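Budgeting for a second gripper setup – buy now or wait?
Forum: Small Lab and Bench Automation > Purchasing and Planning
23 replies, 1,417 views (showing page 1)

kettlebench
Original poster

Hi all, long time reader, and I finally have a reason to post. We have one hand-held gripper for recording pick and place demos and I've been told there is money for more hardware if I can turn in a sensible plan before December. The catch is that "sensible plan" means one page with a total at the bottom, and every time I start on it the total moves.

What I'm stuck on is how to split it. Option one is a second complete hand-held, same as the first, so two people can record at once. Option two is to keep the one we have, stock up on spare fingers and pads, and put the rest toward a small arm. The arm I've been looking at is the Vullasa tabletop one, but I also have a quote from Marinescu that includes a controller, mounting plate and two days of setup help, and I can't tell if that's generous or if I'm paying for the two days twice.

Our objects are all household stuff: bottles, mugs, boxes, small packets. Nothing heavy. We work on normal office desks.
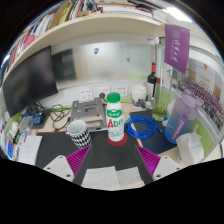

My biggest worry with the arm is reach, and what it would cost me in desk space. The Vullasa wants a clear area in front of it plus a clamp on the edge, and I don't know whose desk I'm supposed to take over. With the hand-held I can just walk up and go for the bottle with the green cap while the mug and the laptop stand and the coil of blue cable all stay where they are. With an arm I think I'd need to buy a table too, and then the table has to live somewhere, and suddenly I'm budgeting for furniture.

Anyway, what would you do? And is there anything that always gets forgotten on these quotes?

solderwick
Buy the second hand-held. You already know how it works, people are already trained on it, and the spares are shared between both. You'll get twice the recording for a lot less than an arm.

I've watched two groups buy an arm first and then spend the whole next quarter on mounting and safety paperwork.

pinecone_ops
Disagree with solderwick, sorry! What are all those demos for if you don't have anything to play them back on? We did exactly this, kept adding hand-helds because they were easy to approve, and we ended up with a mountain of recordings and no way to find out if any of it was useful. When the arm finally showed up the fingers were a different width and we had to redo a big chunk of it.

Get the arm, even a cheap one. Keep the single hand-held.

solderwick
That sounds like a finger problem and I'd say it's an argument for picking your fingers first. You can do that on paper.

pinecone_ops
You can do it on paper if the vendor gives you drawings. Ours sent a brochure.

kettlebench
Ok, the finger width thing is exactly what I hadn't thought of. Ours have flat plates with the ribbed magenta inserts on the inside. I have no idea if those would bolt onto the Vullasa. I'll ask them for the hole pattern.

marl_and_moss
Ask Marinescu too while you're at it. On our quote the adapter plate was a separate line on the second page and I missed it completely. It wasn't huge money but I had to go back and ask for it, and going back is the part that hurts.

Stuff I'd put on your page that wasn't on mine:
spare finger inserts, more than you think
a case for carrying the thing between rooms
storage for the recordings, plus a backup
shipping both directions in case of repair
a power strip with a decent long cord
a table (yes, really, put the table in)

The storage one was our worst surprise. The hardware was a one-time thing and the drives just kept coming.

grubscrew_tim
+1 on inserts. Ribbed ones wear on us at the tips first. We replace both sides at once even when only one looks bad.

Has anyone here tried the Cletov ones? They claim to be a drop-in fit. I have a cart with them in it and I keep not pressing the button.

marl_and_moss
Tried Cletov, they fit ours fine after we swapped the screws. Grip on smooth plastic was ok. On mugs I liked our old ones better. I wouldn't put your whole spares budget there but a set to try is cheap enough.

kettlebench
How are people deciding on a number of inserts? I'm tempted to just write "lots" and let them argue me down.

grubscrew_tim
Log it for a month. We just put a sticky note on the case and wrote a mark every time we changed a pair, then multiplied out to a year and added a bit. Finance loved it, they thought we had a system.

kettlebench
Did a few more this afternoon with all of this in mind, mostly looking at where the inserts touch. 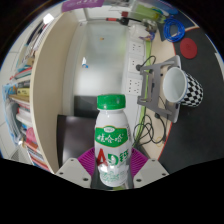 Green-cap bottle between the fingers, ribbed pads either side.

The grip itself I'm happy with. For bottles about this size I don't think I need to spend a cent on new fingers, so that line can come off the page. The mug I'm less sure of. If it's on its side I never know whether to go for the handle or the body, and I'd like to have a softer set of pads to compare before I commit to anything. So maybe I am buying the Cletov set after all, oh well.

pinecone_ops
See, that's where an arm bites you. A person will roll their wrist and sort out a tipped mug without thinking about it. Ask the vendor about wrist range, and ask them to show you a pick like that on video with your kind of mug. If they get cagey, there's your answer.

solderwick
So now you're arguing against the arm?

pinecone_ops
I'm arguing for asking before you pay! I still think they need one. I just don't want them to buy the wrong one and then blame me on here next year.

firkin_about
Has anybody mentioned renting? We rented from Firkov for a couple of months before we bought. You pay more per month than it feels like you should, but they took part of it off the purchase price when we kept the unit. We had to push for that though, it wasn't in the first quote. Get it in writing.

The other nice thing about renting is you find out what the desk space is like for real. We had ours on a bench that seemed plenty deep and it was hitting the shelf above the first morning. Measure up as well as out.

kettlebench
Oh no, we have a long shelf over ours, full of books and folders. Going to go measure.

I like the rental idea a lot. It also gets around the table question for now, I could borrow one for two months and nobody would mind much. Does Firkov want a deposit?

firkin_about
They did from us, and we got it back. Took a while. Call them on a Tuesday or later in the week, Mondays I could never get through.

solderwick
Rental plus second hand-held, then decide on the arm next cycle. I could live with that plan.

marl_and_moss
Careful, "next cycle" is how ours went from approved to gone. If the money has to be committed by December then rent with the purchase option already on the order, so the amount is reserved. Talk to whoever does your purchasing first, ours would only allow that if the final price was on the same piece of paper.

kettlebench
That's really helpful, and slightly terrifying. Current draft of the page:

1. Two-month rental of a small arm, purchase option included, final price on the quote
2. Adapter plate so our existing fingers go on it
3. Inserts, number to come from the sticky note method
4. One Cletov set to try on mugs
5. Drives plus backup
6. Table, question mark

Second hand-held has dropped off for now. I know, solderwick, I know.

solderwick
I'll allow it but I want it noted that I was right about the fingers.

grubscrew_tim
Take the question mark off the table. With a question mark it's the first thing they'll cut.

kettlebench
Done. Shelf is lower than I'd like, by the way. Waiting to hear back from Marinescu about the plate and I'll post the numbers when I have them.

Page 1 of 2 – Next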